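Soltotham Community Kitchen - we're looking for a weekend pantry cook (and a few recipe testers too!)

Hi, I'm Mei-kuen Yau, and I run the kitchen side of things at Soltotham. We cook a big shared lunch every weekend for the neighbourhood, and since our last pantry cook moved up the coast I've been doing her job as well as mine. My feet would like that to stop. So I'm after somebody who likes feeding people, doesn't mind an early start and can make a decent soup out of whatever turned up in the crates that morning.

The job is part time, two mornings each weekend, 7 am to 1 pm. It's a paid role, casual to begin with, and we'd look at making it permanent after December if we all still like each other. You'd be working with me and with Hok-lam Lam, who looks after the ordering and does the best pickled mustard greens I've ever eaten (he'll give you the recipe if you ask nicely, he just leaves out the amounts).

What you'd be doing

Mostly cooking! We plate up for 50 people on a quiet day and 70 when the weather's good and the Chou Street market is on. There's always one soup, one rice or noodle dish, a salad and something sweet. You'd choose at least half the menu yourself, and I mean that - I've got my favourites, but I'm sick of them and so is everyone else.

Then there's the pantry. You'd check what's come in, put the older tins at the front, write up the labels, and tell Hok-lam when we're low on oil or flour before we're out of it. The labels matter a lot to us because we've got regulars with nut and shellfish allergies and I won't take chances with that.

There's also a fair bit of washing up. We've got a proper dishwasher, a Luteck, which is fast but fussy about how you stack it. The big pots still get done by hand.

Who I'm hoping to hear from

You don't need a chef's certificate. You do need a food safety certificate, or to be willing to get one in your first month (we'll pay for it). You should be comfortable cooking in big pots, lifting a 10 kilo bag of rice, and chatting to whoever wanders up to the counter while you've got three things on the stove. If you speak some Cantonese, lovely, a lot of our older folks will be thrilled. If you don't, you'll pick up the food words quick enough.

I'd be especially glad to hear from people coming back to work after a long break. I was 61 when I started here and hadn't had a paid job in years, so please don't rule yourself out over a gap on your résumé. 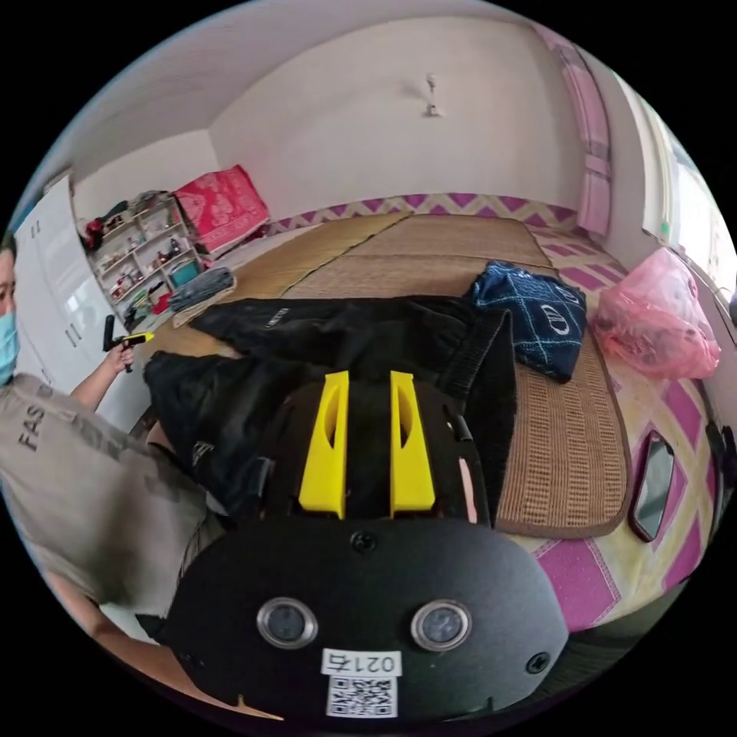
Recipe testers wanted as well

This bit is separate from the job, so read on even if you never want to see a commercial kitchen. We're putting together a little cookbook, working title The Ninus Book after the old bakery that used to be in our building, and I need home cooks to try the recipes out. You'd get two or three to make in your own kitchen, with a form to fill in about what was confusing and whether you'd bother making it again. Be blunt! My steamed egg recipe came back from my own sister with "how much water???" written across the top, and she was right.

We can't pay testers, but we'll cover your groceries up to $50 and you'll get a copy of the book with your name in the back. Any kind of stove is fine. If yours runs hot or your oven's a bit wonky, even better, tell me about it on the form.

How to get in touch

For the cook job, send me a short note about yourself and the last meal you made for a crowd. A résumé is handy but I'll read the note first. For recipe testing, just tell me what you like to cook and anything you can't eat.

You can drop your note at the front counter any weekend before 2 pm, or send it through the contact form on this site with "pantry" or "tester" at the top. If you're going for the job I'll ask you in for a paid trial morning, lunch included. Bring closed shoes and an apron you don't mind getting turmeric on.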